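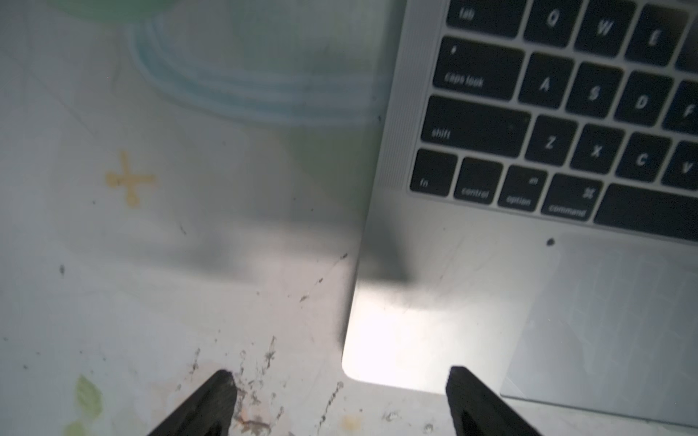

O projeto Varedura entrou na terceira fase no dia 13 de junho, com a estação de bancada montada na oficina partilhada de Arai. O presente texto regista as opções tomadas até à data e destina-se aos membros que pretendam reservar a estação.

Os dois braços estão fixados a uma calha de alumínio, na borda dianteira da mesa. A tarefa de referência continua a ser a arrumação de uma secretária comum: computador portátil, lápis de cor, agrafador. Foram efetuadas 19 sessões com o programa Bireo, das quais 8 serviram apenas para ajustar os limites de força das garras – um trabalho moroso, que convém não encurtar.

A aproximação a superfícies metálicas polidas mantém-se como a principal dificuldade. Os reflexos perturbam a estimativa de distância, e a velocidade máxima foi por isso reduzida junto do portátil.
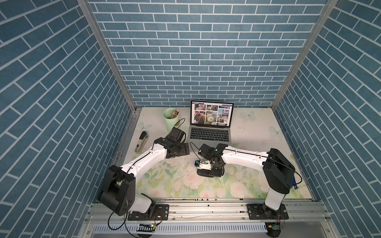 Hinata Katayama observou que a redução de velocidade deveria aplicar-se a toda a mesa, e que dois braços em movimento simultâneo exigem uma zona central reservada a um de cada vez. A proposta foi aceite e constará da próxima versão da configuração.

As reservas reabrem em outubro. Os cabos das bases devem ser verificados antes de cada sessão.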